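How to Stack Symbol Cubes So the Tower Stays Up

8 min read

I started to stack these small cubes in February, when my neighbor Lalit Dixit gave me a set that his children did not want any more. I thought it would be very easy. My first towers fell at the second cube, so I began to write down what helps, and this page is made from those notes. It is for three cubes on a normal table. When you can do three well, you can try more by the same method.

What you need

- Three cubes of the same size
- A table that does not shake
- A dry cloth
- 10 free minutes

Step 1. Clean the table and the corners

The cubes stand on their black corner pieces, so these are the parts that must be clean. Wipe every corner with the dry cloth, and turn the cube in your hand so you don't forget the ones at the back. Then wipe the place on the table where you will build. A small crumb under one corner is enough to make the bottom cube lean, and you will notice it only when the third cube goes on.

Step 2. Put down the bottom cube

Choose a place well inside the table. On a round table I go a hand's width from the edge, or a little more. Press the cube on the top with one finger, first over one corner and then over the opposite one. If it rocks, lift it and wipe again. Don't push it along the table to correct it. Lift it and put it down new.

Step 3. Add the second and the third

Hold the cube by two opposite sides and keep it level. Bring it down slowly until you feel all four lower corners touch, then open your fingers to both sides at the same time. If you open one finger first, the cube goes with the other one.

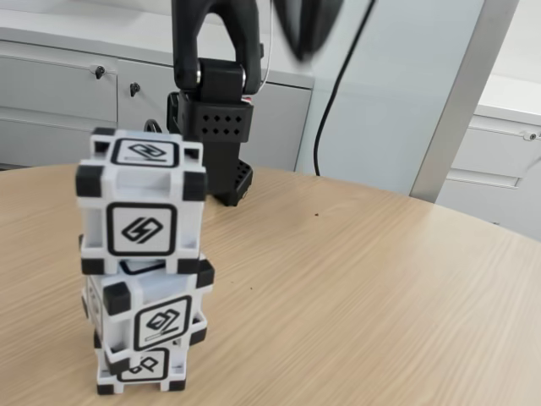 Three cubes stacked, each turned a little from the one under it.

A small turn between the cubes is no problem. I spent many evenings trying to make the sides perfectly flat, and my friend Müzeyyen Baysal told me to stop it. She was right. What matters is that the middle of each cube is over the middle of the one below. Look at the tower from the front and then from the side before you add the next one. From only one side you can be wrong very easily.

Step 4. Take the tower down

Take the cubes off from the top, one by one, and give each its own place on the table. Leave enough space between them that your fingers can go around each cube without touching another.
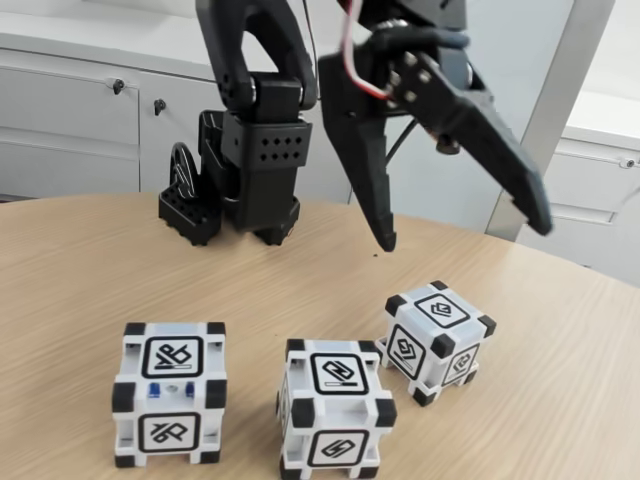 With the cubes apart like this you can also plan the order of the next tower. I choose one symbol for the front and turn each cube until its symbol looks to me, before I lift anything. It is much easier to turn a cube on the table than on top of two others.

If the tower falls

Check the corners first, then the table. If both are clean, you are probably letting go too early. Wait one breath after the cube touches, and then open the fingers.

For practice, I build and take down the same tower 30 times in one evening, with a pause when my hand gets tired. After a week of this I could do it while talking with somebody.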